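Keep the old machine going another year

Senan Kavanagh
November 4, 2018

In July the office computer at the place where I do the books stopped turning on. It was a plain black tower bought from Gilmartin, the shop on the highway that used to sell business machines and now mostly sells phone plans. I took it back there. The young man at the counter looked the serial number up, told me the model was no longer supported, and turned his screen to show me the price of a new one. He did not take the side off. I asked whether someone could have a look at it and he said they could send it away, but the bench fee would be more than the machine was worth.

I took it to a fellow who works out of his garage in Ulis. He replaced the power supply and charged me 60 dollars, parts included. The computer is running now. I wrote the invoices on it this morning.

I have told this story a few times and people usually respond with one of their own. A dryer, a chainsaw, a set of hearing aids. The details vary but the counter is always the same counter. The person behind it is polite, has no tools, and has been trained to sell a replacement. I don't blame the staff. A shop that has no bench can't do bench work, and the decision to get rid of the bench was made a long way from the counter.

My argument is a modest one. Anything sold in this country that costs more than a week's groceries should be able to be opened with ordinary tools, and the parts most likely to fail should be for sale to whoever owns the thing, at a fair price, for a decent number of years. I would start with ten. Manufacturers already keep those parts for their own service centres, so it is mostly a matter of letting the rest of us buy them.

The desktop computer is a good place to begin because it shows the thing can be done. The old towers were designed by people who assumed somebody would want to get in. A panel comes off, the memory lifts out of its slots, the power supply is held by a few screws, and the plugs are different shapes so that it is hard to put them in the wrong place. Parts from one maker will generally fit a case from another. That happened without any law. The industry settled on common sizes because it suited the industry at the time, and the public got the benefit for 30-odd years. 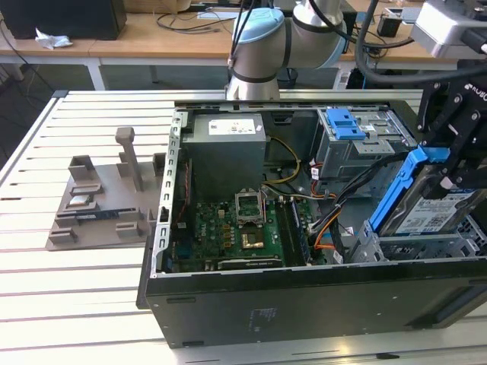
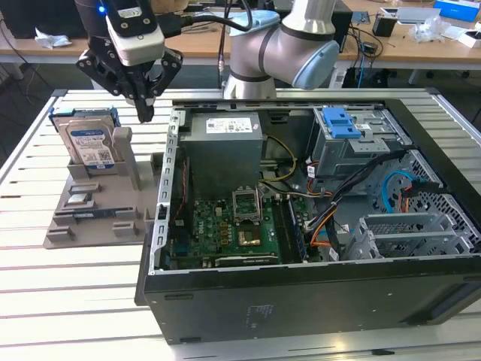
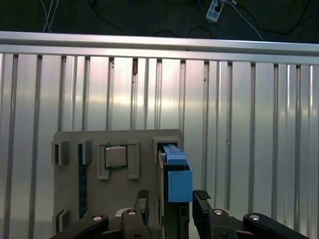 The first photo shows an open computer tower with its power supply, motherboard and memory slots in plain view.

Compare that with the laptop my daughter took to university. The memory is soldered to the board and the battery is glued to the case. When the battery swelled in her second year, the maker's service centre quoted her $304, and the job involved replacing the keyboard as well, the two being sold as a single part. She paid it, having essays due. The battery itself is a simple item and would have taken an evening to change if it had been held in with screws.

There are honest arguments on the other side and I will go through the ones I hear most.

The first is safety. A lithium battery can catch fire if you put a screwdriver through it, and a microwave can hold a dangerous charge after it is unplugged. I accept this. I would not ask my neighbour to open a microwave. But we sell gasoline in jugs, and we let people change their own brakes in the driveway, and the answer in both cases has been clear labelling and a bit of common sense. A battery in a hard shell with two screws is also a good deal safer to remove than one that has to be pried out of glue with a heat gun.

The second is size. People want thin and light, I am told, and you can't have thin and light with screws and sockets. There is something in this for phones. There is nothing in it for a washing machine. My sister's washer, a Graner front loader, has its drum bearing sealed inside a tub that is welded shut at the factory. When the bearing goes, the whole tub has to be replaced, and the tub costs nearly as much as the washer. It weighs as much as a calf and it sits on a concrete floor in a basement. Thinness had nothing to do with it.

The third is that people do not want to fix things anymore. I think this confuses two matters. Most people have never wanted to fix things themselves. My father didn't. He wanted to drop the toaster off on Main Street and pick it up on the way home, and for most of his life he could. When he was my age the town of Rornus had 3 repair shops for a population of 3,000. It has none today, and the population is slightly larger. Those shops closed one after another as parts got harder to buy and manuals stopped coming. You can't judge the demand for a service by how many people line up for it after it has gone.

There is a cost to all this that does not appear on the till. Our transfer station takes electronics on a set of pallets behind the scale house, and when I drop off cardboard I usually walk past for a look. Much of what sits there is not old. I see flat televisions with no mark on them, and printers that look as though they left the box last winter. I have no way of knowing what is wrong with each one. I do know that my own computer would have gone on that pile over a single failed part, and that I would have thought I had no choice.

A parts law would not bring Main Street back by itself. Rent is high and wages are what they are. But it would let the man in the garage in Ulis buy a proper part from the people who made it, where now he takes them out of dead machines he keeps on a shelf for the purpose. He might take on an apprentice. He told me he has thought about it, but he can't promise a young person steady work when he can't count on getting the parts.

If your member comes to the door before the next election, ask about it. Ask whether they would support a rule on parts and manuals, and for how many years. Mine said he would look into it, and I have written down the date he said so. In the meantime, before you replace something, phone around and find out whether there is anyone left nearby who will take the cover off.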